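Cuaderno de taller – octubre, entrada de tarde

Retomo lo de las colas, que la semana pasada lo dejé a medias. Recordatorio para quien lea esto: el encargo es la tapa armónica de la guitarra de Ekmont, la que vino con la barra rota y dos grietas junto a la boca. Cola de pescado o cola de huesos, esa es la duda. Parvathi dice pescado. Norbert dice huesos, siempre huesos, y que deje de inventar.

Lote A: cola de huesos de Trillden, perlas, 24 horas a remojo en agua fría. Quedó bien hinchada, sin grumos. Al baño maría, tapada. Me pasé un poco de temperatura al principio, bajé enseguida. Olor normal.

Lote B: vejiga de pescado en láminas, del sobre de Vovbridge. Mismo remojo. Tarda mucho más en deshacerse, hay que cortarla pequeña con tijera ANTES del remojo y no despues (apuntar en la tapa del bote). Colada con media vieja, queda casi transparente.

Probetas de abeto, canto con canto, lijado a 300 en la mitad y la otra mitad recién cepillada. La lijada ya sé que no es lo suyo, pero quiero verlo. Tres parejas de cada. Apretar con gomas, sin sargento, y dejarlas en la balda alta, lejos del radiador.

16:40 – primeras probetas del lote A abiertas a mano. Las cepilladas rompen por la madera, perfecto. Las lijadas se abren por la junta con un chasquido seco, una casi sin esfuerzo. Mañana repito con la cola más fluida, por si era que gelificó antes de cerrar. El taller estaba frío y tardé en poner las gomas, culpa mía.

Del lote B todavía no abro nada. Parvathi insiste en que espere un día más y le hago caso.

Grietas de la boca: la corta cierra sola con presión de dedos. La larga tiene suciedad vieja dentro, barniz o cera, no sé. Agua templada y pincel fino, muy poca, secar con papel. Repetir. No meter cola hasta que el papel salga limpio.

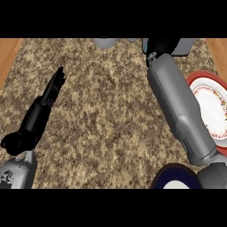 Si después de limpiar no cierra a ras, injerto de abeto y punto. Norbert tiene recortes de una tapa antigua con la veta bastante parecida, pedirle uno antes de que los use para otra cosa. Refuerzos por dentro: tres, pequeños, veta cruzada, bordes rebajados a casi nada.

La barra rota la hago nueva. La pieza original guardada en sobre con la ficha 1658.

Pendiente:
– humedad del taller, el higrómetro Major marca raro otra vez
– afilar la cuchilla del cepillo pequeño
– llamar a Ekmont y decirles que va para largo
– mas gomas

Entradas recientes
Trastes: nivelado y coronado, segunda pasada
Goma laca, proporciones de Norbert
Puente despegado, qué hice mal
Probetas de abeto: primera tanda
Inventario de colas y barnices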